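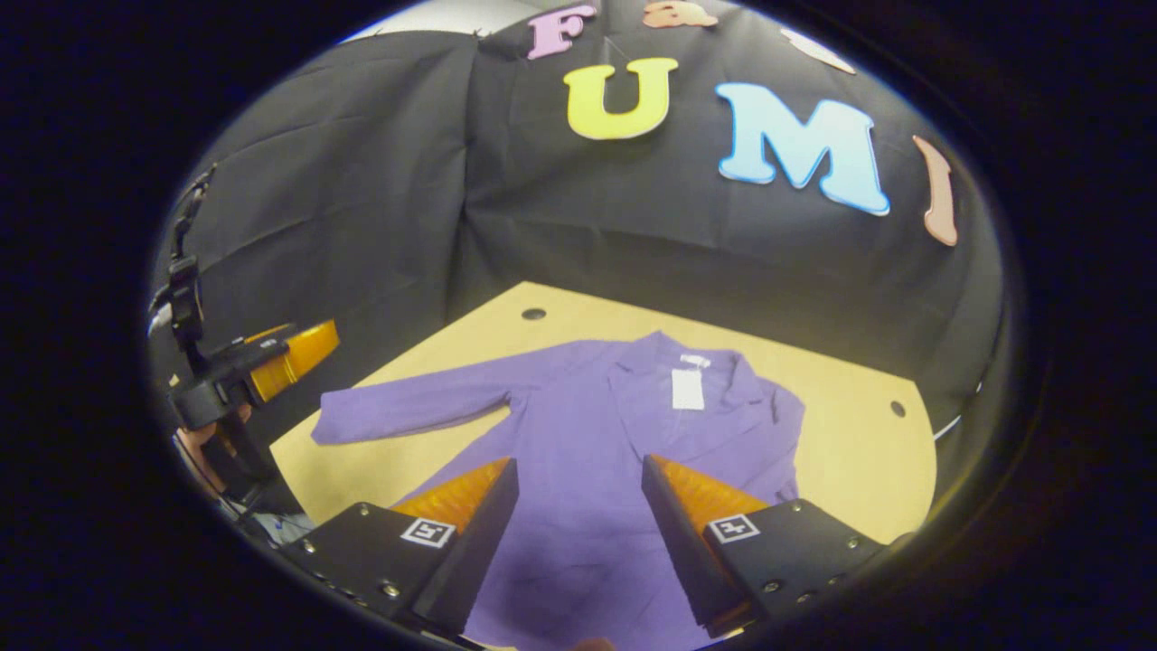

Purple one, on the table, left sleeve out.

July 10, 2024

1 min read

Folding day again, and I finally got to the purple one with the notched collar (coat? jacket? I keep writing both, pick one!). I like starting with the left sleeve straight out to the side, then smoothing from the collar down. The right side still bunches on me and those creases along the edge drive me nuts. The little white tag by the collar is staying on for now, Witport wants them left alone until the list is done.

Tried 2 ways of folding it this morning. Sleeves in first, then thirds, gave a nicer stack than in half down the back, so I'm going with thirds for the rest of the Idahosa box. 6 more to go in there. Still need to ask about shelf space, the March pile is in the way.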